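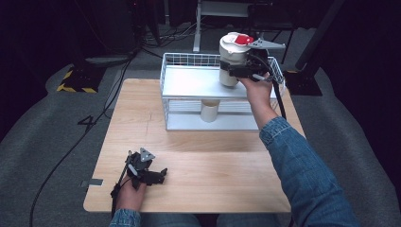 Buy the boring gripper

February
By Aníbal Ñahui

I've spent most of this winter with a gripper in each hand, and I have come out of it with opinions. The main one is that people choosing a hand-held gripper for recording demonstrations spend far too long on the fingers and hardly any time on the bit they hold on to, or the lead coming out of the back of it.

I was the same. When we started comparing the two sets on our bench (the Trondport and the Bistness, if you're shopping) I made a lovely spreadsheet. Opening width, finger length, grip force, how the pads were shaped. I scored everything out of 9, for reasons I can't remember, and the Bistness won easily. It had a wider opening and softer pads, and it came in a nicer case. I told Shokri we could probably stop there and send the other pair back.

Shokri said to do a proper day on each first. So we did, and by mid-afternoon my spreadsheet was looking pretty silly.

Most of our tasks are shelf tasks. You've got a little two-level wire rack on a table and some tins and canisters, and you lift one off the top, or put it back, or shift something on the level below without clouting the rail. Dull stuff! But a tall canister on an upper shelf is a brilliant test of a gripper, because you have to come at it from the side, with your elbow up and your wrist turned, and then lift it clear of the railing before you go anywhere. Do it once and any gripper feels fine. Do it for a whole session and you'll know exactly where the weight sits.

The Bistness weighs more at the front. On paper the gap is tiny and I'd given it one measly point. With my arm stretched over the rack it was all I could think about. My lifts got lower and lazier, I started catching the rail, and I was resting my wrist on the table between goes. All of that ends up in the recording. If you're teaching an arm from what your hands did, you're teaching it your tired shoulder as well.

Then there are the cables. I know wireless is what everyone wants and I'd have it tomorrow if I trusted it, but we run wired, so there's a lead off each hand going down past the table edge and away across the carpet. The Trondport lead is thin and floppy and I forget it's there. The other one is thick and has ideas of its own. Turn your wrist past a certain point and it pushes back, only a bit, and you find yourself choosing the approach the cable likes. I noticed this when I watched a batch back and saw I'd gone in from the same side every single time. I hadn't meant to. I thought I'd been mixing it up nicely.

And the idle hand! When one hand is doing the lifting, the other one still has a gripper in it, and it has to go somewhere. Mine ends up parked low near the front of the table. A gripper that sits comfortably like that for a whole session is worth a lot to me, and I've never seen a single spec sheet mention it. The Bistness always wanted to roll.

Now, the other side of this, because Jenis has been arguing it at me for weeks and there's something in it. Jenis says fingers are where the contact happens, and contact is the hard part of manipulation, so of course you start there. If the pads slip on a smooth canister it doesn't matter how fresh your shoulder is. Fair enough. We did drop more with the Trondport in the first hour, and I'd be fibbing if I said the pads were as good. But pads are cheap. You can peel them off and stick better ones on, and we've done exactly that. I can't move the weight of the thing back towards my palm, and believe me I've tried, with a lump of putty and a lot of tape.

Money comes into it too. The pair I liked on paper was quoted to us at 1,450 and the pair I like in my hands at 345 (both before the mounts, which you'll end up redoing anyway). I'm not saying cheap is better. The 345 pair creaks, and one trigger is stiffer than the other. But the difference would pay for a lot of pads, and a decent chair, and I'd honestly put the chair first.

So my advice is to borrow before you buy, and borrow for a full day. Don't test on a foam block in the middle of an empty table. Put a shelf there with a rail on it, stick something tall on top and something short underneath, and sit down to it, since you'll be sitting down for the real thing. Do 5 sessions with each pair, swap over, and only then look at the spec sheet. If your arm aches and your recordings all look the same, that's your answer, whatever the finger width says.

Comments

padsnotprice
Agree on the weight, disagree on the pads being an easy fix. Every time we changed ours we had to redo the calibration. Did you not?

Aníbal Ñahui
We did, yes. It cost us a morning. Should have said so.

Marit
The cable thing!! I clip mine to my sleeve just below the elbow with plenty of slack. Looks daft, works well enough.

old_bench_hand
Would like to see the same test standing up. My guess is the front-heavy one does better.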